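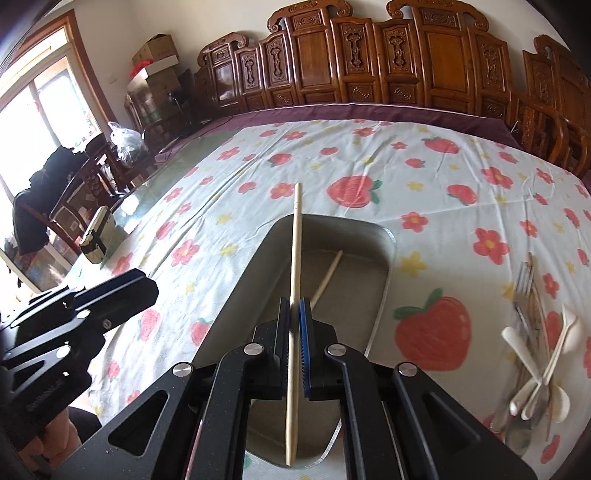 February notebook — the mixed cutlery, chopsticks first

Started at 4 in the afternoon with the strawberry cloth down and everything heaped on it. I do love that cloth. It's got the red flowers with the yellow middles and the daft big strawberries, and it makes a pile of odd spoons look like a party (or at least like the end of one). White background too, so the steel shows up nicely and the white spoons don't show up at all, as I found when I nearly put my elbow on one.

What we're trying to settle is how the mixed lot gets sorted before it goes into the Brostell insert. Up to now we've been tipping the whole heap out and picking from the top, whatever comes, and then moaning that it takes ages. Karabo Coetzee reckoned last month that the order matters more than the speed of your hands, and I said I'd give it a proper afternoon. So, a proper afternoon.

Chopsticks first. I'm now completely converted to this. They're the longest things in the heap and they lie across everything, so every time you pull out a spoon from underneath, a chopstick rolls and takes a fork with it. Get the sticks out and the rest of the pile sits down flat and behaves. The pale wooden ones go in the tray one after the other, tips all the same way if you can be bothered. I couldn't for the first few goes and then regretted it when I came to pair them up.

The pale ones are easy to spot. The dark brown one is a nuisance, it's thinner than the others and when it's under a knife you take it for a shadow. I've put a note in the lid of the box: LOOK FOR THE DARK ONE. Its partner has been missing for so long that I've stopped hoping. If anybody turns up a thin dark brown chopstick in a coat pocket, please bring it back, no questions asked!

The tray is the shallow one with the rounded corners. I like it for the sticks: the rim is just high enough to stop them rolling off and low enough that you can lay one down at a slant without knocking it. The deep Tusura box was hopeless for this. You drop a chopstick in and it stands up in the corner like a flagpole, and then you catch it with your sleeve. I've moved the Tusura box to the shelf by the door and it can hold tea towels.

Order I ended up with, after a lot of going back and forth:

Chopsticks, pale ones, into the tray
The dark one, wherever it's hiding
Forks
White spoons, flat-handled first
White soup spoons
Steel spoons
Knives and the spatula last of all

Forks come second for me and I know that's going to be argued over. My feeling is that a fork is a hook. The tines get under a spoon handle and the next thing you know you're lifting half the heap. If the fork's handle is tucked under other pieces, slide it out backwards along its own length and keep it low. Don't lift. I lifted, and a soup spoon went off the edge and under the radiator, and I had to lie on the floor to fetch it. There was also a pencil under there, so not a wasted trip.

A word about standing things up. I had a spell of bunching the cutlery upright to one side, fork on top, with the spoons leaning out either way like flowers in a vase. Looks lovely. Very pleased with it. Completely useless for sorting, though, as anything you take from the middle lets the outside ones go. Fine for serving, bad for this. I've left a line in the Jolladine folder to say so, since they're the ones who asked whether the insert could have an upright pot in it.

Tea. Then tipped everything back together and gave it a stir with both hands so as not to be kind to myself on the second round.

The second heap was a much better muddle than the first. Sticks going every which way, the knife right down at the bottom, spoons on top of each other. The thing to do with a heap like that is to stop for a moment before touching it and find which stick is lying highest. There's nearly always one with a free end pointing towards you, and if you take hold of that end, low down, and draw it out steadily, the rest hardly stirs.
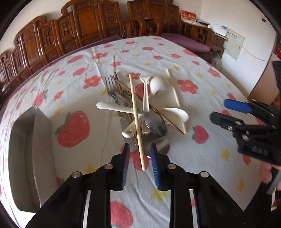

With the pale sticks it's best to hold them near the end and keep the pull in line with the stick. Go in at the middle and you've made a seesaw, and whatever's lying over the far half gets flicked. I did this on purpose a couple of times to see how bad it was. Bad! The little white spoon with the hole in its handle ended up in my tea.

That spoon deserves a paragraph, come to think of it. I'd had it down on the sheet as "small ceramic" and it has its own slot in the Brostell drawing, but the hole means it could just as well hang on a peg and free up the slot for something else. The slot is 38 mm wide at the moment. The bigger soup spoons with the broad curled bowls want more than that, and they rock if you lay them bowl down, so if we pinch that slot and shove the divider along, they'd sit properly. I've pencilled it in. Karabo, have a look before I cut anything.

White soup spoons generally: gentle with these. They clink against each other in a way that goes right through me, and I'd like us to stop dropping them into the tray from a height. Put a folded cloth down first. The flat-handled white spoon is no trouble, it lies flat wherever you leave it and you can pick it up by the handle end without disturbing a thing. My favourite item in the whole box, if I'm allowed one.

The steel spoon with the deep bowl is a bit of a trickster. It's so shiny that you see a tiny you in it, plus the lamp, plus the cloth, and your eye slides off the edge of it. I kept reaching slightly short. Turned the lamp away towards the wall and it got easier straight off, and so did the knife. I think we should do the whole job with the lamp turned away and just have the daylight.

Knives and the spatula at the very end, and I won't be talked out of it. They lie flat on the cloth and everything else is resting on them, so they're a floor, more or less. Pull out the floor and the house comes down. The spatula blade in particular is so thin that there's hardly anything to get under. Wait until it's on its own, slide it to the edge of the cloth, pick it up from there. Simple.

Timed the last round out of curiosity: 9 minutes, going gently, with a stop to argue with the fork. Much better than I'd feared, and I wasn't rushing.

Odds and ends from the same afternoon. One of the pale chopsticks had a rough patch near the thick end, so I went over it with the 1,000 grit and wiped it with a little of the Koskela oil. It's drying on the windowsill on a saucer — please don't tidy it away. If it comes up nicely I'll do the others the same, and then they'll all be the same colour for a change.

The cloth has crept. It always does, every time I lean over for the far things it comes with me, and by the end the strawberry that started beside the tray had wandered off. Clips? I've got some of the big springy ones at home. Or we could fold the near edge under and sit something on it. I'd rather not change to the plain grey mat, even though that one grips better, it makes me miserable.

Also the tray should be on the left for a right-handed person. I had it in the middle to begin with and was reaching over it the whole time. Moved it to the left of the heap and the crossing-over stopped. Left-handers, swap it and write down how you get on, there's half a page free after this.

To do:
Ask Karabo about the 38 mm slot and whether the peg idea is silly
Clips for the cloth
Second tray, same shape, for the forks
Oil on the other pale chopsticks once the first has dried
Try forks before chopsticks once, so I can say I've tried it
Wash everything, it's all been under the radiator or in my tea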